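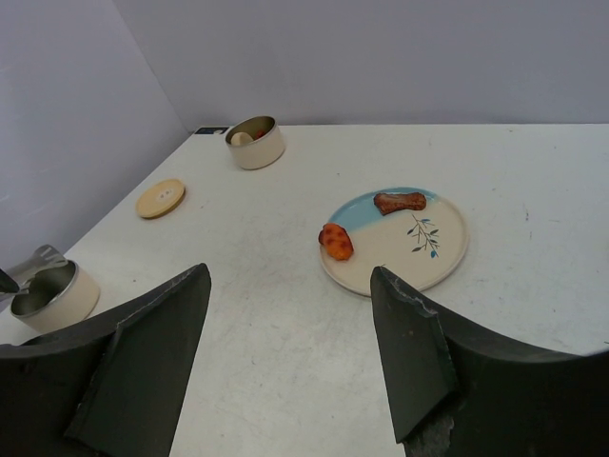

Figure 3. Wrist view before a serving run: plate with two pieces of toy food, open containers, and a lid lying flat on the table.

Section 3. Teaching Jamby a Table Chore

Can a robot set out dinner yet? Partly, and we think the part it can do is a lot of fun to watch! Jamby can learn to move toy food between a plate and an open container on a plain table. Real food, wet dishes and a crowded family kitchen are still beyond it, so please start with the play set and work up from there.

Before you begin

You need one plate, two open containers, one lid, and a few pieces of toy food. Dratgate supplies a set, but anything of similar size will do. Bowls with very thin rims are harder to grip, so save those for later.

Setting up the table

1. Wipe the tabletop and let it dry. Light scuffs on the surface don't matter.

2. Put the plate within easy reach of both fingers and place the food on it. Pieces may sit right at the edge of the plate. In fact, try it that way - Jamby learns more from an awkward piece than from one sitting neatly in the middle.

3. Stand one container near the back wall and one off to the left. Leave both open.

4. Lay the lid flat, clear of the plate.

5. Open the gripper all the way and check the wrist view on your screen. Both fingertips should be in view, with clear table between them.

Note: Worn or chipped finger surfaces are fine for toy food. If a piece slips three times in a row, fit new finger covers (part 638).

Recording the chore

6. Press Teach and guide the arm through the whole chore at an easy pace. Don't rush the moment of contact with the plate.

7. Return the arm to its start pose and press Save.

8. Move the food a little and repeat. Siamak Mohammadi, who wrote our first lessons, likes to turn the plate as well, and the results are noticeably better when you do.

Jamby stores up to 2000 runs in the Tomer library. You won't need anywhere near that many for a single chore.

Caution: Keep hands and sleeves away from the fingers whenever the status light is amber. The arm can start moving without a sound.

Caution: Take any metal utensil out of its container before the first unattended run. A spatula or pair of tongs sticking up can catch on the wrist.

What to expect

Picking up a chunky piece and dropping it into a container usually goes well within an afternoon of teaching. Putting the lid on is another story. A flat lid gives the fingers very little to hold, and Jamby will often push it across the table instead of lifting it. Elaheh Tehrani's lid lesson (see Talebi Add-on, page 2) uses a tilt against the container wall, and it's well worth trying once the basic chore is running smoothly.

If a run stops partway, press Hold, clear the table, and start again from step 2.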